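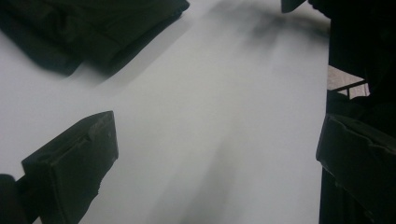
Was macht eigentlich ein Sponsor?

Vielleicht warst du schon mal auf einem Stadtfest und hast dich gewundert, warum an der Bühne lauter Firmennamen hängen. Ich hab das als Kind nie kapiert! Dabei ist es ganz einfach: So ein Fest kostet richtig viel Geld. Die Bühne muss gemietet werden, die Musiker wollen bezahlt werden, und Strom und Klos braucht man auch (ganz wichtig!).

Bei uns in Villstead gibt es jeden Sommer ein Straßenfest mit 17 Ständen und zwei Bühnen. Die Bäckerei Nenov gibt 300 Euro dazu, und der Fahrradladen Castillo bezahlt die Hüpfburg. Solche Firmen nennt man Sponsoren.

Und was haben die davon? Ihr Name steht auf den Plakaten. Wer ihn liest, geht später vielleicht dort einkaufen – das ist also auch Werbung. Eine Spende ist ein bisschen anders: Da gibt jemand Geld und will nichts dafür zurück.

Schau beim nächsten Fest mal auf die Plakate, meistens stehen die Sponsoren ganz unten. Ich hab letztes Mal neun Namen gefunden!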